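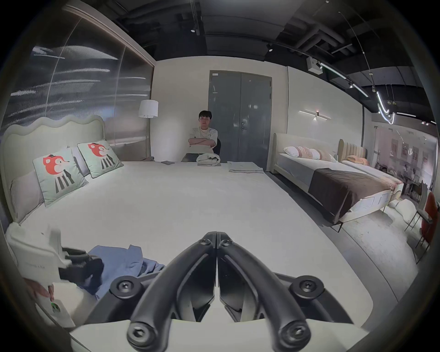 Printed cushions on a bed with a scalloped headboard.

Transfer Window FAQ: Gravow Athletic, Summer 2023

Updated 2023-07-06

58 comments
162 shares

The window is open, the inbox is full, and the same questions keep arriving in different levels of capital letters. We've collected the printable ones. If yours isn't on the page, try the comments, where somebody will be along shortly to answer it wrong.

Are we signing the winger from Rirton?

We don't know. We've asked, and the club gave us the usual line about not discussing players under contract elsewhere. Rirton gave us the same line with a different crest at the top. What we can say is that Gravow made an offer in June, Rirton turned it down, and both sides described the talks as friendly. In this business that means they'll speak again or never.

But a guy on social media says it's done.

He also said it was done last summer, and the summer before. Different winger both times. He has yet to mention either of them again.

What is a release clause, and why does everyone keep yelling about it?

A release clause is a price written into a player's contract. If another club offers that much, his current club has to let the player talk to them. It doesn't force him to go anywhere. He still has to agree on wages, pass a medical and want to live here, and we've all seen the parking situation.

Why can't we just pay in installments like everybody else?

We do. Almost no club pays the whole fee up front. Gravow is still paying off the fullback we bought from Massawe Town two years ago, who has since gone back to Massawe Town on loan. Yes, we noticed too.

How much money is there to spend?

The club doesn't publish a budget. The owners have said there is "room to move," a phrase also used by people selling very small apartments. Our guess is that one decent fee is available now and a second depends on who leaves. Treat that as a guess, please, and don't quote it back to us in August.

Does the new Dritex shirt deal change anything?

A little. Dritex replaces the old sponsor on the front of the home and away shirts from this season. The money goes into the general pot, so some of it could end up in the squad and some of it will end up in the roof of the east stand, which has needed it for longer than we've needed a striker.

Do we need a striker?

Our top scorer last season finished with 16 goals in all competitions. The next name on the list was a center back. You can take it from there.

How many senior players can we register?

Gravow can name 25 senior players in the league squad. Younger players don't count toward that total as long as they meet the league's age rule. Right now there are spaces, but a few players back from loan would fill them unless they're moved on, and two of those have been training with the reserves. Draw your own conclusions. They certainly have.

What does "undisclosed fee" mean?

Either the buying club thinks it paid too much or the selling club thinks it got too little. Occasionally both.

And "subject to a medical"?

It means wait. Most medicals go fine, but they can turn up an old knee problem, and then the price gets talked about again. Don't order a name on a shirt until the club has posted the photo of him holding a scarf and looking cold in July. The club shop doesn't refund printed shirts – we've had letters.

Can a player sign after the window closes?

A free agent can, if he was already without a club when it shut and there's still room in the squad. That's why every fall brings a rumor about a 34-year-old who once had a good World Cup.

Will you be doing a live blog on deadline day?

Yes, from breakfast to the bitter end. Last time we ran to 60 updates, most of which were about a car that turned out to belong to a plumber. We expect to beat that.

I sent you a tip and you didn't publish it. Why?

We need a second source. Your cousin's barber counts as one, and only if we can talk to the barber.

When will the winger thing be settled?

See the first question. We'll update this page when there's news, and probably a couple of times when there isn't.

Share this page
162 shares
Read all 58 comments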